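Wooden block sets: worth keeping the odd ones?

Started by vunar_attic, 7th February

I've inherited a bin of mixed blocks and I'm sorting what stays. The long ones hold up fine. The paint, less so.

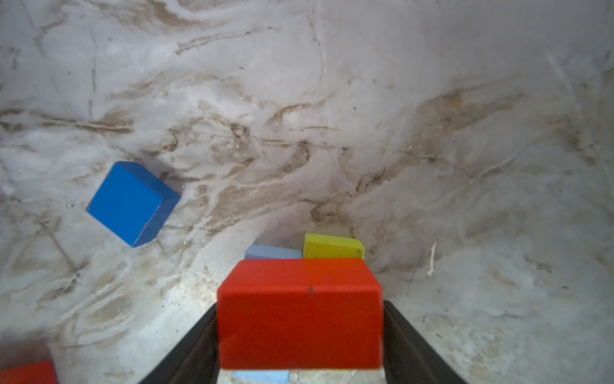
Do you repaint chipped blocks?
Leave them alone unless the paint is flaking. A scuffed block stacks as well as a new one.

gajewski_m wrote:
Disagree. I sanded and repainted 85 of them in March and my kids finally stopped calling them "the sad ones." They then went back to the tablet, but still.

vunar_attic wrote:
85! I have a job. My real trouble is the numbered cubes. I don't know if I have the full run, and a lone cube with a 6 on it is no great help to anyone learning to count, 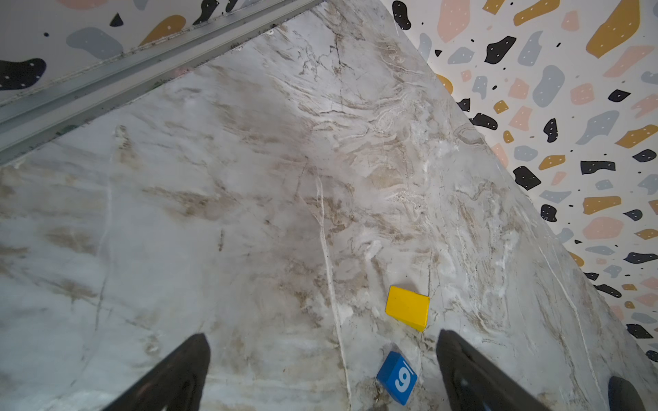

so I'm tempted to toss the numbered ones and keep the plain rectangles for building.

cempaka_s wrote:
Don't you dare. The underline is there so you can tell 6 from 9. Somebody thought about that. Also, build on carpet. Marble-look floors are pretty and loud.

gajewski_m wrote:
Carpet is where towers go to lean. Hard floor, earplugs.

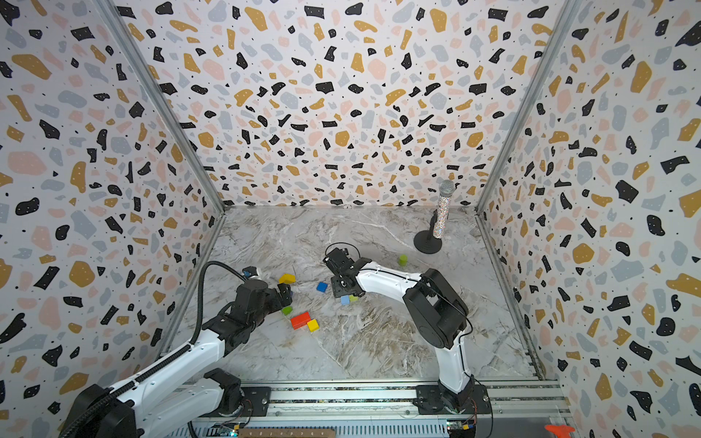 Blocks out, marble pattern underneath.

cempaka_s wrote:
Fine, but I'm taking the cubes if they go. I'll pay postage.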